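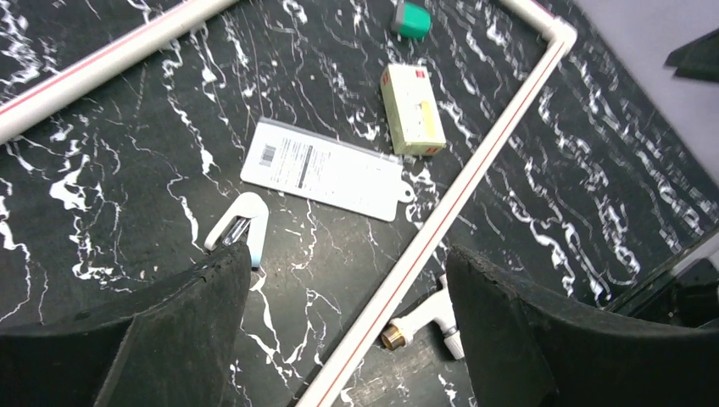 The Irketti gripper kit over a work surface with pipe, fittings and a product tag.

Irketti Offers Gripper Kit to Small Shops, With a List of What It Won't Do

PLAKDALE, September. Irketti will begin taking orders this month for the Wenus, a two-finger gripper kit with a wrist camera, meant for parts counters and plumbing supply rooms that have looked at automation before and walked away.

Tuva Eide, who runs the product line, was one of those who walked away. She spent years buying equipment for a supply house in Lewis and says most of what she was shown worked best in the showroom.

"I've sat through a lot of demos where one clean part was waiting in one clean spot," Eide said. "Our customers have pipe lying across everything and tags facing every which way. I don't believe a claim about picking until I've seen it tried in a mess, and I'd ask buyers to treat our claims the same way."

The kit includes the gripper, the camera, a mounting plate, cables and 12 months of software updates. It does not include an arm. Setup takes two days with an Irketti technician on site. The company isn't promising any savings in labor and has left the payback chart out of its brochure.

Known limits are printed on the front page of the manual. The fingers can block the camera's view of parts close to them. Long pipe tends to swing when it is held off center. Shiny metal and small printed text still cause trouble, and the software will stop and ask for help when it can't settle on a grip. Eide expects some shops to find the stops annoying.

Guido Pace, a parts manager who tried an early unit at three counters, remains on the fence. "It sorts fittings all right," Pace said. "Would I leave it alone over lunch? Not yet. I'd want a longer trial before I signed anything."

Irketti is offering a 12-week trial on those grounds. Shops that send the kit back pay return shipping and nothing else. Orders and trial requests go through Cinzia Fiore in the Plakdale sales office, and press questions go to Tayla Sutcliffe at the same address.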